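**28/05 book, sorting project.** May 28, 2023. Back in after the exam break, writing this with a cup of tea before I forget who promised what.

So the plan for the afternoon was to get the Jastholm entry running from start to finish without anyone touching the keyboard. Rules again for whoever reads this next (hello Nisha): the robot takes things out of the tray one at a time and drops them in the box they belong to. Points for the right box, a smaller number for the wrong box, nothing at all for the floor. Round things are easy to see and awful to hold. Cloth is the other way round!

Teodor had the laptop and I had the e-stop, and I'm putting it on record that I only pressed it once. We began with the slow profile because Mieczysław changed the wrist limits last night and left a note that said "should be fine", and I've been in this club long enough to know what that means. It was fine, mostly. The wrist still does that little shrug when it comes in low from the side, as if it's thought of something better to do, and then it carries on. I've asked him to look at it and he's asked me to film it, so that's where that stands.

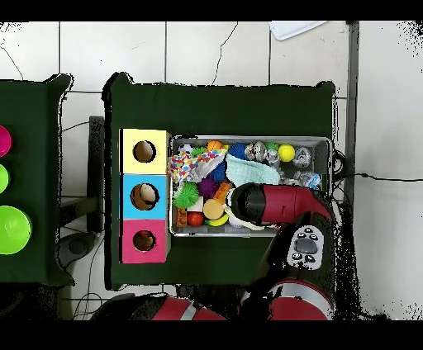 The low approach is what costs us the time. From straight overhead the planner finds a path nearly at once, but the minute we ask for something sitting down beside something else it goes off and thinks. Teodor has a theory that we're being far too careful with the collision padding round the tray rim. He wants to halve it. I said halve it on the slow profile and keep your hand near the button, and he gave me a look, but he wrote it down.

The other thing is the depth. The speckle at the sides is as bad as it ever was, and Sławomir thinks the dark green tables are part of it. I'm not convinced, I think it's just how the sensor is out there, but he's volunteered to bring some plain brown paper and try a side-by-side so I'm not going to argue with a man who brings his own paper. Shiny things still come back as holes in the cloud too. The clear plastic is worse. We did talk about leaving the plastic out until the grasping's sorted and I was outvoted, and I think they were right in the end, because the Jastholm lot will certainly put plastic in.

Senthil came by (he's meant to be revising) and rewrote the grasp scoring in the time it took me to find the tape. The old one liked anything big and flat, so it went for the cloths every single time, got a pinch of fabric, and lifted half the tray with it. The new one takes off marks if the thing underneath the fingers looks like it carries on sideways. Very simple, and so much better! It's on the branch called pirker-score, named after the old rig, please don't merge it until I've tidied the config.

After the change we swapped to the soft toys, which I've been looking forward to for weeks. They squash, so you can be a bit rude about where you grab them, and the fingers don't need to be dead centre. The trouble is loops and strings, which the segmentation ignores completely as they're so thin. Nisha's idea is to add a small wiggle at the top of the lift and see whether anything comes with it. I love this idea. Needs a force reading we trust, though, and we don't have one yet.

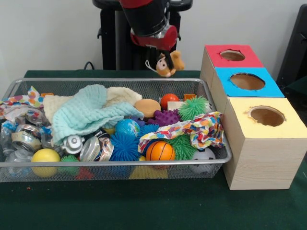 *Plush toy in the fingers, at the back edge of the table.*

Logging: the recorder now stops itself at 2,000 frames, which I set as a joke number and then forgot about, so if your file ends in the middle of a lift that's why. The one I want everybody to look at is run 1,029. Watch the elbow. I think it's the same shrug, only bigger, and I'd like a second opinion before I go bothering Mieczysław with it.

Things to do, more or less in the order I'm worried about them:

- film the wrist shrug (me)
- rim padding, slow profile only (Teodor)
- brown paper test (Sławomir)
- change the recorder limit, and put it in the config where people can see it
- ask Adomaitis about spare fingertips, we have 2 left and I don't want to be ordering them in November
- wiggle: Nisha to write up half a page, drawings welcome

Oh, and whoever borrowed the long hex key from the Erkska drawer, I need it back to tighten the stand.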